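3.2 Building the wrist and choosing what to pick up

We put the Sayce arm together over two evenings in the shared workshop, and most of that time, we are a little sorry to say, went on the wrist camera, which Hollis Pettigrew mounted, took off again and mounted a bit farther back so it could look down past both fingers.
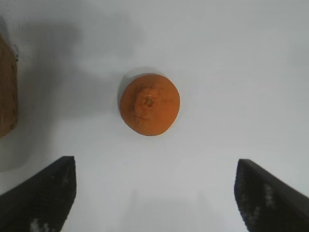
Fruit suited us well for the early trials, being cheap, easy to find and never quite the same shape twice. We logged 400 grasp attempts in April, and Gwawr Hopkin kindly read through every one of them. The wrist view is given again, with the finger spacing, in Figure 2.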